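Can a machine do your washing yet?

I've been promising Lwazi Mokgethi a piece on household robots since he asked, over a very long lunch in Grerthorpe, when he could stop doing his own laundry. So here goes, Lwazi, and I'm afraid you should hang on to your peg basket.

The odd thing about laundry is that we half solved it years ago. The washing machine does the hard, wet, miserable part and has done since before I was born. What's left is all the fiddly stuff around it: finding the socks, getting the door open, pulling out a duvet cover that has swallowed everything else (why do they do that?) and then folding the lot. I timed myself in June and a full load took me 20 minutes to sort, hang and fold, with the radio on and my mind elsewhere. I'd love to hand those 20 minutes over! 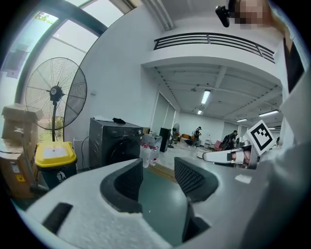

A gripper in the foreground, with a front-loading washing machine behind it.

Kerttu Pitkänen knows far more about this than I do, and she told me that hard things like bottles and boxes are coming along nicely. A bottle keeps its shape while you grab it. A damp T-shirt is a different shape every time you touch it, and you can't tell a sleeve from a hem until you've picked it up and given it a shake. Her guess is 10 years before she'd trust one with a jumper, and she's the cheerful one in her office.

Tidying a room sounds easier to me, though Kerttu pulled a face at that too. Chairs get moved, fans get dragged across the floor, people wander through. I'd settle for something that could take the bin out. If any of you have tried a machine that does a chore properly, from start to finish, do write in and I'll print the best 3 next time.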